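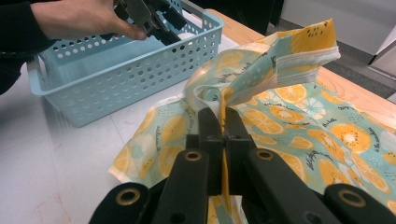 Une pince au-dessus du bac bleu, l'autre au premier plan, sur le tissu à agrumes.

J'ai loué pendant un mois, en avril, le kit à deux pinces de Hurholm. On me pose la question assez souvent depuis que j'en ai parlé, alors je mets mes notes au propre.

Le kit s'adresse aux gens qui veulent enregistrer des gestes à la main pour les faire apprendre ensuite à un bras. On tient les pinces soi-même, on fait la tâche, et le logiciel sort les trajectoires. Hurholm le vend, mais le loue aussi, 455 euros le mois, port compris à l'aller. Le retour est à votre charge, ce qui est écrit assez petit sur le bon de commande.

Dans la valise : deux pinces noires, deux chargeurs, un jeu de plaques de rechange pour les mâchoires, une clé, un livret de 55 pages en anglais. La traduction française existe en PDF mais il faut la demander. Elle s'arrête avant le chapitre sur l'étalonnage, qui est justement celui dont on a besoin.

L'étalonnage, donc. J'y ai passé la première soirée. Il faut ouvrir et fermer chaque pince à fond, lentement, puis la poser et recommencer si le voyant n'a pas changé. Chez moi la pince droite est passée du premier coup et la gauche a demandé trois essais. Kenji Marchetti, qui avait loué le même kit avant moi, m'a conseillé par mail de visser les plaques avant d'étalonner et de ne plus y toucher. C'est ce que j'ai fait ensuite et je n'ai plus eu de souci.

Pour les tâches, j'ai surtout travaillé le textile. Prendre un tissu imprimé, le soulever, le plier, le ranger dans un bac. Les mâchoires à bords droits pincent bien le coton. Sur une seule épaisseur elles tiennent sans qu'on serre beaucoup, et l'ourlet se saisit facilement si on arrive de face. Par contre, dès que le tissu est bien à plat sur une table lisse, il faut d'abord former un pli, et on rate une fois sur deux au début. On finit par prendre le coup : on pousse un peu vers l'intérieur, on ferme, on lève.

Le poids est correct pour une séance courte. Au bout de 5 prises longues j'avais le poignet fatigué, surtout à droite. Je faisais des pauses et je notais l'heure, et le matin avant 10 h c'était nettement mieux que le soir.

Un mot sur les petits objets. Les mâchoires sont larges et on voit mal ce qu'on attrape quand la main passe au-dessus du bord d'un bac. Pour vider un récipient un peu profond, ce n'est pas l'outil que je choisirais. J'ai essayé les plaques fines de Steiner, achetées à part, elles se montent sans adaptateur et c'est mieux, mais le pincement sur le tissu devient moins sûr. Il faut choisir.

Le logiciel s'appelle Jurklow. L'interface est grise et lente à l'ouverture, mais je n'ai perdu aucun enregistrement. L'export se fait par lot. On peut supprimer une prise ratée tout de suite, ce qui m'a évité du tri -- sur le Zeveck que j'avais l'an dernier il fallait attendre la fin de la séance. Le Zeveck était plus léger, cela dit, et mieux équilibré en main.

Le support a répondu en une journée aux deux messages que j'ai envoyés. La caution m'a été rendue sans discussion.

Je relouerais pour un projet de pliage, pas pour autre chose. À l'achat, je trouve que c'est trop cher tant que le chapitre d'étalonnage n'est pas traduit et que les plaques fines sont en supplément. Si quelqu'un a essayé les plaques en caoutchouc, les commentaires sont ouverts, je n'ai pas trouvé de retour dessus.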